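Arholm two-finger gripper kit for handling desktop CPUs – worth buying?

Posted in Automation Hardware, November 29, 2022

We refurbish office PCs and want to automate moving processors from a tray to a test fixture. Treltwood sells the Arholm kit with two linkage fingers, a wrist camera bracket and a license for their positioning software. The quote includes 3 days of remote setup. My concerns are edge damage to the substrate and whether the wrist camera is any use once a part is in the fingers. Has anyone run this kit on bare chips?
– mvdl_bench

Fativov
Too expensive. Get a vacuum cup and a cheap arm. We did ours that way in January and never looked at fingers again.

Lies Van Wijk
I have the kit on a test cell. A vacuum cup is fine for flat placement, but it covers the heat spreader, so you lose the markings during transfer. Fingers leave the face clear.

Set the force limit before anything else. The default profile is meant for heavier parts. I start at the minimum and raise it in small steps until the part stops slipping under a slow wrist rotation. Approach speed is 50 mm/s on mine, and I would not go higher near a socket. Check finger alignment every 300 cycles.

The wrist camera is good for confirming that a part is present and held straight. It is poor for reading model numbers at grip distance. I use a separate fixed camera for that.

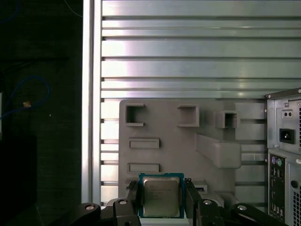

Wrist camera view, Intel processor gripped by its left and right edges. The smaller print on the heat spreader does not resolve.

The manual skips one thing – the bracket screws need thread lock. Ask Treltwood for the soft finger pads as well; they are a separate line on the price list and the quote form leaves them off.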